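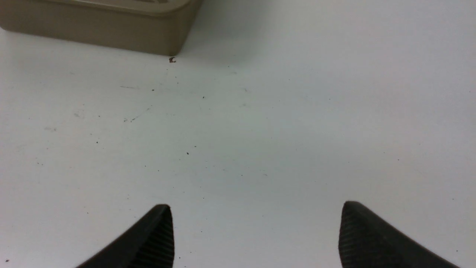

A table at the Likon open house, June.

The Likon building sits behind the bus depot, and the only sign was a sheet of paper taped to the side door. I got there a little after 10 in the morning and signed in at a folding desk. Visitors could walk through on their own or wait for the tour at 11. I walked through on my own first and then took the tour too, which covered the same rooms in a different order.

The ground floor is storage. Likon keeps supplies there for Muron, which runs after-school clubs, and for Mosoti, which lends game kits to libraries. Shelves go up to the ceiling on both sides and the aisle is narrow enough that two people have to turn sideways. A list by the door gives the kit sizes. The smallest has 4 games in it and the biggest fills a van.

Upstairs is where the kits get tried out before they are put on the list. The table games are plain ones, mostly balls, bins, cups and cards. I spent most of my visit at the ball and bin table. 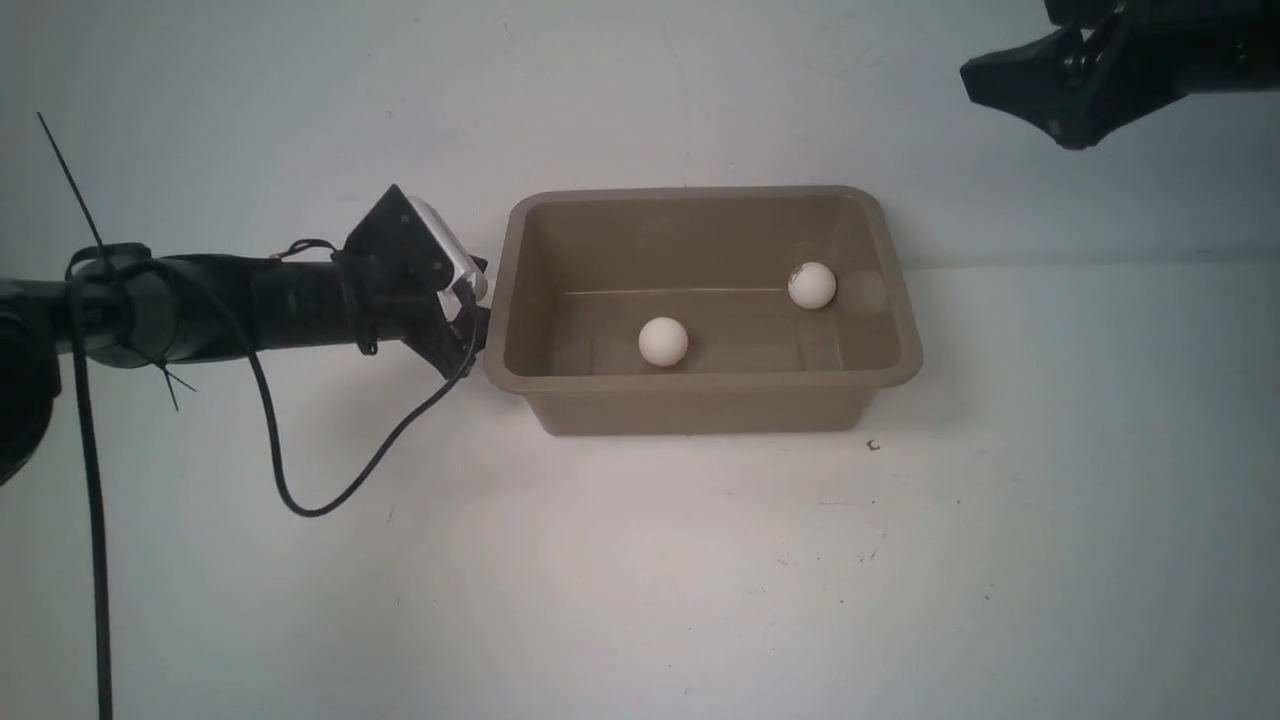
Wenche Hedlund said the clubs ask for bin games more than anything else, and that the plain bins last longer than the printed targets they used to send out. The targets came back bent after one season. She also said a kit goes out with more balls than the rules call for, and it still comes back short.

The rules for the bin game are on a card. You stand three steps back, you get one bounce, and a ball only scores if it stays in. I tried it later at the practice table by the window and did badly. Most of mine went in and came straight out again.

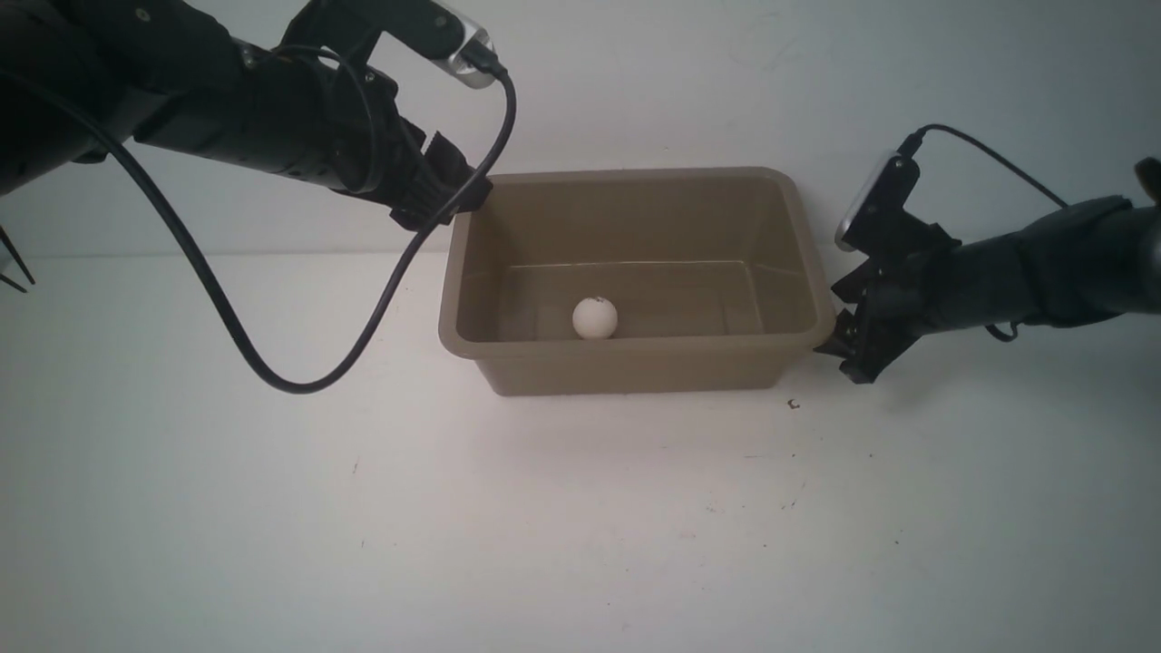 I asked on the tour how they pick a bin, since any tub from a hardware store would seem to do. The guide said depth matters most, and then the rim. A thick rolled rim like the one on the tan bin is easier for small kids to carry by, and the walls taper toward the bottom, which the guide said helps with stacking for the van. Niltum supplies the tubs now. They come in lots of 200 and the next lot was due that week, so part of the hallway had been cleared for it.

Coffee was in the back room, with rolls, and both were gone by noon. Parking is on the street only. The stairs are steep and the elevator was out of service, so call ahead if you need it.

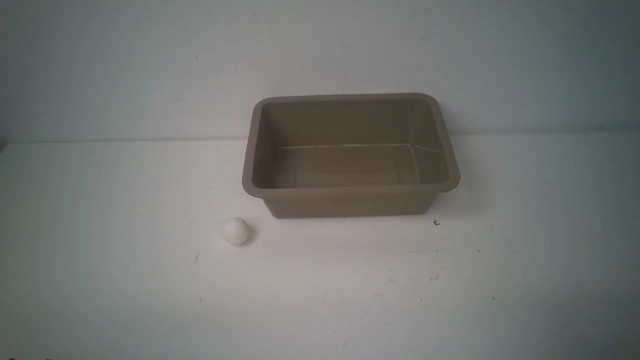
Went last year and the upstairs was closed, so I'm glad to read it was open this time. Do they sell the bins without the whole kit? Our club only needs two.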